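How to Check a "Most Misspelled Words" List Before You Repeat It

By Wyn Lloyd

Every September somebody puts out a new list of the words people can't spell. Local stations read it on air, teachers pin it up, and by the end of the week it has become a fact about the state you live in. I taught spelling for years and I don't believe most of these lists. Here is how I check one. You need a browser, the list, and maybe an hour.

Step 1. Find out what was counted

Look for the sentence that says where the words came from. It is usually at the bottom in small type. "Most searched" is not the same as "most misspelled." A person who types "how to spell necessary" into a search box may be a careful speller who wants to be sure. The person who writes "neccessary" in an email and hits send never shows up in the count at all.

If the page doesn't say what was counted, stop there. You can't check it, and you shouldn't pass it on.

Step 2. Ask how many, and out of what

The Larngate list that went around my district was built on 2,005 responses. Fine, until you read that it named a top word for each state. Split 2,005 people fifty ways and you get 40 per state, if they were spread evenly, and they never are. In a small state, two or three people having trouble with "rhythm" could decide the whole thing.

Write the total at the top of your page and divide it by the number of groups. If the answer is under a hundred, I would treat the ranking as a parlor game.

Step 3. Separate typos from spelling errors

"Teh" is a typing slip. "Definately" is a spelling error. Automatic counts lump them together, and short common words float to the top just from being typed so often. When I went through the Atallah word file by hand, 565 of its 1,443 entries were plain slips, with letters swapped or doubled by a quick finger. That is more than a third of the file, and the press write-up called them all "misspellings."

To do this yourself, take the first fifty entries and mark each one S for slip or E for error. Mark the ones you can't decide with a question mark and leave them out. Don't guess.

Laundry words are good practice for this step. "Detergent" turns up as "detergant" (E) and "detergnet" (S), and "rinse" as "rince" (E).

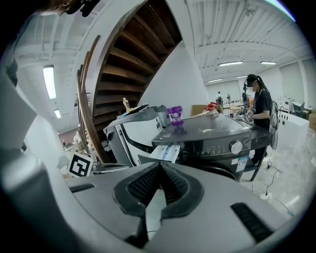
Detergent: ends in -ent, and the drawer is where you'll need it.

Step 4. Check the "correct" spelling too

I have seen lists that scored "canceled" as wrong and others that scored "cancelled" as wrong. In American English the single l is the usual form, but the double l is in plenty of dictionaries. Same story with "judgment" and "judgement." Look up each word in two dictionaries before you agree that anybody got it wrong.

Step 5. See who is selling what

The Fimdale spelling report ends with a discount code for Fimdale's own course. That doesn't make the numbers false - but I'd want to see them from somebody else. Orker, which makes flash cards, at least posts its raw word file, so you can run steps 1 through 4 on it and see what survives. In my case, not much did past the first page.

Step 6. Make your own list

Collect the words your own class, office or family really gets wrong. Use unedited first drafts with spell check turned off, and copy each error exactly as written. Leave names out of it. Keep going for a month before you rank anything.

Your list won't tell you a thing about Ohio. It will tell you whether "separate" is worth ten minutes of your time, and I have yet to see a national list that could do that for me.

One warning on step 6: don't hand the list out with the wrong spellings on it. Students look at "seperate" in bold type and remember the bold type. Print the right spelling and keep the other column for yourself.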